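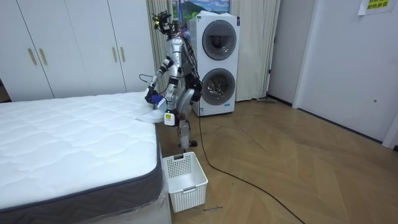

アンガラド・ホプキンからは、寝室の床を掃く順番など誰がやっても同じで、わざわざ課題にするほどの差は出ないだろうという意見が出た。計画書を班の外にも読んでもらったときのことで、報告書を書くにあたり、最初にこの意見を載せておくことにした。結果から言うと、半分は当たっていて、半分は外れていた。

このページを印刷する | メールで送る

寝室と洗濯機が同じ部屋にある場合の掃き掃除と片づけの手順
生活実習 共同課題報告
執筆:ロウリ・メレディス、アルウェル・ハリーズ
提出日:1月27日

1. 課題の目的

私たちの班は、ラルヌニア寮の826号室を対象に、入居前の部屋を整える作業の手順を調べた。この部屋では寝室の中に洗濯乾燥機が置かれている。洗濯機が別の部屋にある家なら、糸くずは洗面所の床に落ち、寝室の床には寝具から出たほこりが落ちる。826号室ではその両方が同じ床に集まる。

入居前の部屋では、掃除の途中で家具を動かしたり、寝具を広げたり、包装をはがしたりする。そのたびに新しいごみが出るので、どこで掃くかによって手間が変わるはずだと考えた。調べたかったのは次の点である。

・掃き掃除を先にするのと、寝具と洗濯物を片づけてからするのとで、床に残るごみに違いが出るか
・ちりとりと小ぼうきだけで、掃除機なしでも間に合うか
・洗濯かごをどこに置けば、掃くときにじゃまにならないか

掃除機を使わないことにしたのは、ラルヌニア寮では掃除機が階ごとの共用で、入居の時期には順番が回ってこないためである。ちりとりと小ぼうきなら各部屋に置いてある。

2. 部屋と道具

床は明るい茶色の木目で、板の継ぎ目がうっすら見える。継ぎ目は浅いが、髪の毛のような細いものは継ぎ目に沿って残りやすい。ほうきは継ぎ目と同じ向きに動かすほうがよく取れる、と班では考えている。ただしこれは測っていない。

マットレスは白のキルト地で、側面に濃いグレーの帯がある。足側の角には透明のビニールがかかっている。シーツをかけるまでは角のビニールを残す、というのが寮の決まりで、作業中もはがさなかった。ビニールには静電気でほこりがつく。手で払うとほこりは床に落ちるので、払うなら掃く前ということになる。

左の壁ぎわに背の高い白い洋服だんすがあり、金色の縦長の取っ手がついている。洗濯乾燥機は上下に重ねた形で、丸い扉が二つある。たんすの扉も洗濯乾燥機の扉も手前に開くため、床の通り道は見た目よりも狭い。ベッドの横にかごを置いて洗濯乾燥機の扉を開けると、人が立てる場所はあまり残らない。

洗濯かごは白いプラスチックの四角いもので、側面に細かい穴が並んでいる。持ち手は縁の切り抜きである。穴があるので湿ったものを入れても風が通るが、細かいごみも穴から落ちる。前の学期にモレル棟で同じ課題をした班は、穴のない布のかごを使っていた。そのため、かごについてはモレル棟の結果とそのまま比べることができない。

ちりとりは白で、縁が淡い青。小ぼうきと組で使う。どちらも備品で、新しく買ったものではない。買い足しに使えるのは1000円までと決まっていて、班ではごみ袋とぞうきんを買った。領収書は提出用の封筒に入れてある。

3. 方法

作業は一回20分とし、二つの手順を比べた。

手順A(先に掃く)
床全体を掃く。ちりとりのごみを捨てる。そのあとマットレスの表面を払い、布類をかごに移し、かごを洗濯乾燥機の前へ運ぶ。

手順B(あとで掃く)
布類をかごに移し、かごを洗濯乾燥機の前へ運ぶ。マットレスの表面を払う。最後に床全体を掃き、ちりとりのごみを捨てる。

それぞれの手順を3回ずつ行った。掃く係はロウリ、時計を見て記録する係はアルウェルで、途中で交代はしなかった。交代すると掃き方のくせが混ざる、というルーカッシの指摘があったからである(ルーカッシ・ヒューズはポルトゥス棟の班だが、計画の段階で相談に乗ってくれた)。

床の状態をそろえるため、毎回、作業の前に同じ種類のごみを床にまいた。紙の切れ端、糸くず、プラスチックの小さなかけらである。まく場所はベッドの横、たんすの前、洗濯乾燥機の前とした。作業が終わったら、ぬらした白い布で床を一度だけ拭き、布についたものを見て「ほとんどない」「少しある」「目立つ」のどれかに分けた。重さを量ることも考えたが、使えるはかりでは軽すぎて針が動かなかった。

判定はロウリとアルウェルが別々に行い、分かれたときは悪いほうを採った。判定が分かれたのは、たんすの前を拭いた布だけだった。

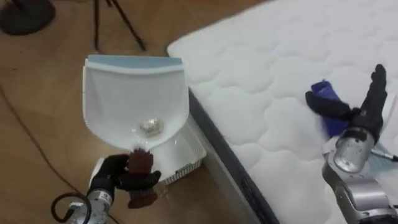
4. 結果

4.1 床に残ったごみ

手順Aでは、ベッドの横がどの回も「目立つ」になった。掃いたあとにマットレスを払うので当然とも言えるが、予想よりはっきり出た。たんすの前と洗濯乾燥機の前は「少しある」だった。

手順Bでは、ベッドの横は「少しある」、たんすの前は「ほとんどない」だった。洗濯乾燥機の前だけは手順Aと変わらず「少しある」のままである。かごを先に運んでしまうので、その下と周りが掃けていなかった。記録用紙には最初の回から「かごの下」と書いてあったのに、手順を変えずに続けたため、同じ結果が並ぶことになった。

4.2 時間

どちらの手順も20分以内に終わった。手順Bのほうが早く終わる感じがしたが、記録を見直すと差はなかった。早く感じたのは、最後にごみを捨ててそのまま終われるからだと思う。手順Aでは、いったんごみを捨てたあとで床にまた糸くずを見つけることになり、気分のうえで長い。

4.3 ちりとりの使い方

紙の切れ端と糸くずは、小ぼうきで寄せればちりとりに入った。困ったのはプラスチックの小さなかけらで、軽くて丸みのあるものはほうきの先ではじかれ、ベッドの下に入ってしまう。そうなると、ひざをついて取るしかなかった。

ちりとりの口を床にぴったりつけているつもりでも、少し浮いていることがある。浮いていると口の下に細いごみの線が残る。ちりとりを少しずつ後ろに下げながら掃くと線は薄くなるが、完全には消えない。最後の線はぬらした紙で取った。

ごみを入れたちりとりを持って歩くときは、口を上げ気味にする。ごみ袋を部屋の入り口に置いていたときは、途中で糸くずが落ちた。袋をベッドの横まで持ってくるようにしてからは、落ちたごみを拾いに戻ることがなくなった。
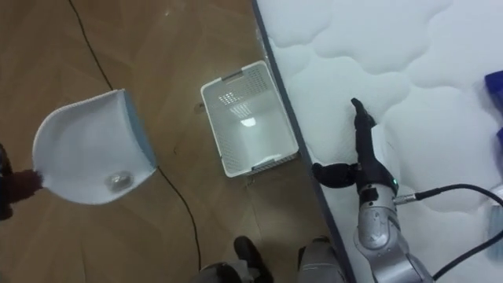 袋の置き場所は計画書では決めておらず、作業をしながら変えてしまった点なので、比較としては正確さを欠く。手順Aの一回目と二回目は入り口、それ以後はすべてベッドの横である。入り口に置いていた回の通り道のごみは、判定の場所に入っていなかったため、4.1の結果には影響していない。

4.4 かごの置き場所

かごはベッドと平行に、すぐ横に置くのがいちばん使いやすかった。マットレスの上の布をそのまま下ろせるし、足でけることもない。ただ、この位置では、かごとベッドの間にほうきが入らない。手順Bで洗濯乾燥機の前に移すと、今度はそこが掃けなくなる。

一度だけ、練習のときに、かごをマットレスの上に置いて掃いてみた。床は掃きやすくなったが、かごの底についていた糸くずがキルトの縫い目に入り、取るのに時間がかかった。床に置いたものを寝具の上に置くのは衛生の面からもよくないと先生に言われ、本番ではやっていない。

4.5 マットレスの表面

キルトの縫い目には細かいごみが入る。小ぼうきで払うと浮いてくるが、床に使ったほうきをそのまま使うのは避けたい。班では、マットレスは手と乾いたぞうきんで払い、小ぼうきは床だけに使うと決めた。一本で両方に使う場合の手順は、今回は調べていない。縫い目が曲線なので、ぞうきんを一方向に動かすだけでは取り切れず、向きを変えてもう一度拭いた。

道具の置き場所も問題になった。ちりとりとほうきを手から離すとき、床に置けば踏みそうになり、マットレスに置けば汚れが移るのが気になる。洗濯乾燥機の上は高くて届かない。 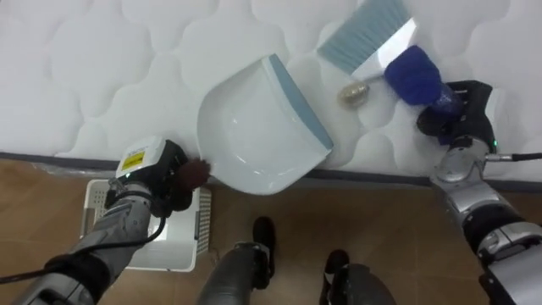 生活実習報告集 第3号 20ページ

結局、ちりとりを置きたくなるのは布類をかごに移すときで、その間は両手がふさがる。布類を先に全部片づけてから道具を取りに行けば、置き場所に迷わずにすむ。手順Bがやりやすかった理由のひとつはここにあると考えている。

5. 考察

掃く順番による差は、ベッドの横ではっきり出て、たんすの前でも小さいながら出た。洗濯乾燥機の前では出なかった。アンガラド・ホプキンの意見が半分当たっていたと書いたのはこのためである。順番を変えても、物が置かれたままの場所は掃けない。

そこで、手順Bを少し直したものを班の提案とする。

・布類をかごに移し、中身を洗濯乾燥機に入れてしまう
・かごを部屋の外に出す
・マットレスを払う
・ベッドの横、たんすの前、洗濯乾燥機の前の順に掃き、ごみはベッドの横の袋に入れる
・床が終わってから、かごを戻す

かごを部屋の外に出せばよいというのは、書いてみるとあまりに簡単で、どうして本番の途中で気がつかなかったのかと班の中でも話題になった。計画書に「かごは部屋の中で移動する」と書いてしまい、そこから離れられなかったのだと思う。この直した手順は時間が足りず、試していない。

掃除機なしで間に合うかという点については、床の上だけなら間に合う、というのが答えになる。ベッドの下は別で、小ぼうきの長さでは奥に届かない。入居のときにはどこかで共用の掃除機か、柄の長いほうきを借りる必要がある。

6. 反省点

ごみをまく量をきちんと決めていなかった。手でひとつまみずつまいたので、回によって多い少ないがあったはずである。白い布の判定も、照明の下で見るか窓ぎわで見るかで印象が変わった。途中から窓ぎわに統一したが、最初の回は照明の下で見ている。

掃く係を一人に決めたのは、比べるうえではよかった。その代わり、結果がロウリの掃き方に合っているだけという可能性は残る。アルウェルは左手でほうきを使うので、ベッドが反対側にあるのと同じことになり、違う結果が出るかもしれない。

プロルトデールの本校舎にある実習室では、床に継ぎ目のない材料を使っている。同じ道具で掃いたときにちりとりの口の線がどうなるかは、次の学期の班に引き継ぎたい。記録用紙の原本は実習室の棚、826のラベルの箱に入れてある。

このページを印刷する | メールで送る

コメント

リディアン・スカーム
モレル棟で前の学期に同じ課題をした者です。布のかごは、糸くずが内側について洗うまで取れないので、穴のあるほうが楽だと思います。床に落ちるぶんは掃けばいいので。うちの班ではかごを廊下に出していましたが、通る人のじゃまになると注意されました。出す場所も決めておいたほうがいいです。

ルーカッシ・ヒューズ
相談のときに言い忘れたのですが、ちりとりの線は、ちりとりの向きを直角に変えてもう一回掃くとかなり減ります。ポルトゥス棟の床でしか試していません。

アンガラド・ホプキン
読みました。ベッドの横の差は思ったより大きいですね。でも、マットレスを払ってから掃くのは普通そうするのでは? 手順Aをやる人が本当にいるのか、先に聞き取りをしたらよかったと思います。

アルウェル・ハリーズ
聞き取りは計画に入れていませんでした。私は家ではずっと手順Aでした。

匿名
角のビニール、シーツをかけるときに外したら細かい切れ端がかなり落ちました。外すのも掃く前に入れておいたほうがいいかもしれません。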